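Home | News | Minutes | Shop Hours | Contact

Tasgate Swap Shop, members' meeting, July

Present: Ginette Chan (chair), Mattes Meinecke, Nhung Diệp, Thắng Hồ (notes). Apologies: Phúc Khương.

1. Opened at 7 p.m. June minutes approved with one spelling fix.

2. Money. Balance is $1409 after the Esex Street rent. Mattes to ask the landlord about the side door lock again.
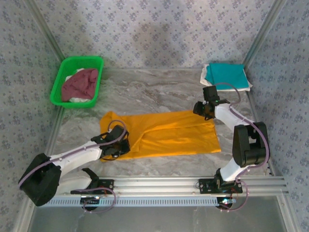
Orange-yellow cloth spread out, green basket at left.

3. Summer sale. We took in 126 bags, roughly 60 of them children's clothes. Winter coats go to the Lương storage unit until fall.
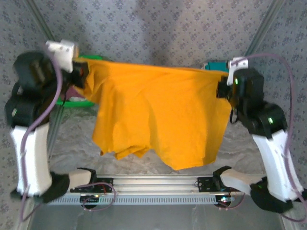 Table linens are still slow to sell. Nhung wants them priced by size, and members agreed. She would like the larger pieces shown opened out, held up by the corners like the orange-yellow cloth, so buyers can judge the size. Thắng will look for clip hangers.

4. Shelving. The Zurnico quote covers nine shelves without delivery. Held over until Phúc is back.
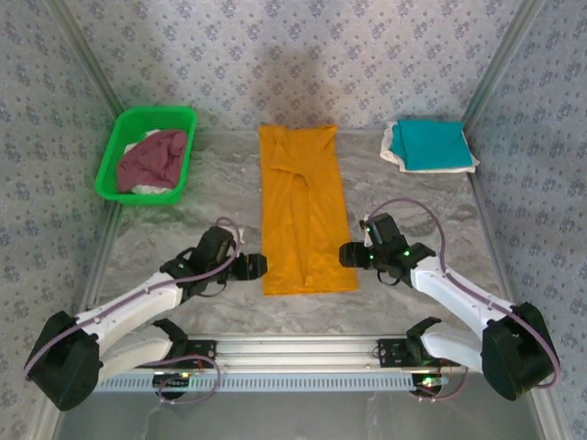

Yellow-orange garment folded long and narrow. Maroon and white cloths in the basket.

5. Other business. Ginette has the spare key. New price tags are in the back cupboard.

Closed 8:25 p.m.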